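A little thread on colour filters for black and white film, as I've finally got round to trying them properly 1/

I shot 2 rolls up at Nurkumdale with the Haslinger set – yellow, orange and red. The red one turned a plain blue sky nearly black and I actually laughed out loud on the hill! 2/

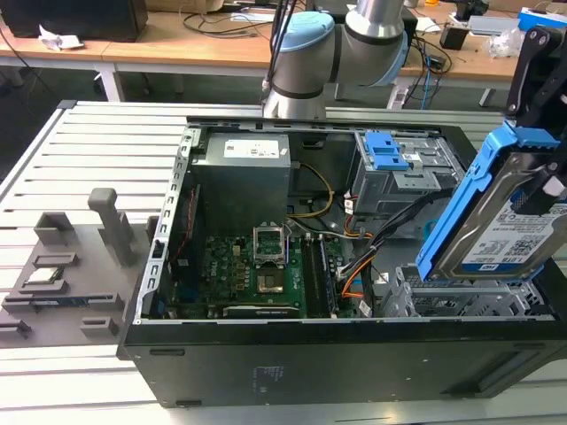

3/ Yellow is the one I'd leave on all day. It costs you a stop at most, clouds get some shape, and skin still looks like skin.

Orange is brilliant for brick and stone. Severin Pichler put me on to it for the old mill at Runitz and I used up 83 feet of bulk film there over April (no regrets). 4/

5/ Green next! Leaves come up lighter and you start to see separate trees in a wood, lovely stuff. I'd like to try it close up on dull metal too. Silver hex-socket screws set in a black plate would be a good test of how much the filter changes when there's hardly any colour to work on. My guess is very little, but I'll shoot it with and without.

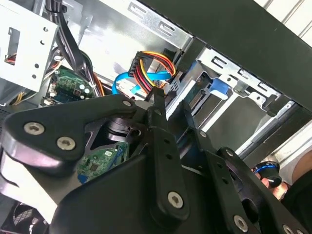 6/ Do meter with the filter off and add the stops yourself – my old Driltton meter gets red badly wrong. Scans of the Nurkumdale rolls are next, frame 17 first.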